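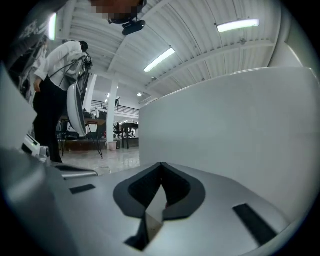

Handheld gripper drops its tracking whenever two of us work close together

Hi all! First post, and I've been reading this site all month. We're a small group in Larville teaching a two-finger arm to pick up and pass parts, and we record the demonstrations by hand, with gripper tools we carry. It's been a blast, but we have a fault I can't pin down. About one session in four, the tool loses track of where it is. The recorded path jumps sideways, sits still for a moment, then carries on as if nothing happened. Our room is big and bright, with fluorescent tubes on a ribbed white ceiling and a polished floor that throws the lights right back up, and I've started to wonder about all that shine. It seems worst when the tool is low and tilted up, so the camera gets mostly ceiling, a big white finger, and whoever is leaning over it.

What I've tried so far: a fresh calibration, a different cable, a different USB port, and swapping the tool with its twin. The twin does it too. The log (we use Skirkel for recording) only says "pose lost" and then "pose recovered."

The part that worries me is what came next. We trained on a batch with some of these jumps in it, and on playback the arm made a fast sideways lunge with a part in its fingers. It hit the stop on its own and no one was near it, but I didn't love it. Is the jump a lighting thing, a people thing, or am I missing something simple?

Posted by ribbedceiling

----

prenlow_tinkerer

Oh, I know this one, and it's fixable! I'd bet on the ceiling first. The tracker works out where it is by picking little corners and marks and following them from one picture to the next. Ribbed panels are about the worst thing you can feed it. Every rib looks like the one beside it, so when the tool moves fast the tracker grabs the wrong rib and decides it has hopped over. There's your sideways jump. The stillness afterward fits too: it has got confused and is holding its last guess until something familiar turns up.

The floor makes it harder. A reflected light slides along with you as you walk, so it looks like a solid mark but it moves. Add a second person close by, and a good part of what's left in view is a moving shirt.

Here's what worked in our shop:

Put up things that look different from each other. We printed big posters of junk (maps, comic pages, an old wiring chart) and hung them at several heights, with a few up high for the times the tool tips back. No two alike! Don't use a repeating pattern or you've built yourself another ceiling.

Lay down dull mats where you work. Plain rubber is fine, with some scraps of colored tape stuck on at odd angles.

Start every take with the tool level and a slow sweep of the room, 8 seconds or so. Ours got so much steadier from that alone.

Check the shutter time as well. If your tubes flicker at mains rate, which in the US is 60 Hz, a very short shutter gives you light and dark bands, and those throw the tracker too. Lengthen it a little and see if the bands go. Too long and fast moves will smear, so you have to hunt for the middle.

Then go back through your old takes. Plot position against time and the jumps stick out like fence posts. We had nearly 2000 takes to go through and a short script did the lot over lunch. Throw out the whole take, please. Don't cut the jump out and glue the ends together, that just leaves a smaller jump.

----

noiphan_nightshift

lighting. try turning some off

----

SlowHandsFirst

Great write-up above, and I'd do all of it. I want to talk about the lunge, though, as that's the bit that can hurt someone.

Cleaning the data makes a lunge less likely. It doesn't put a limit on the arm. Set a speed cap and a cap on how far one command can move it, down in the arm's own controller, so a bad command gets refused whatever the trained model asks for. Test those caps with nothing in the fingers and everyone outside the reach, with one person on the stop button. I run the first 3 playbacks of any new model at the slowest setting, and I still stand well back.

Also, save the log from that lunge before you retrain. If you line it up with your "pose lost" messages and the moves match, you'll know you found the cause. If they don't match, look at the controller next, and leave the arm powered down until you have.

And do come back and post the plots! I love looking at these.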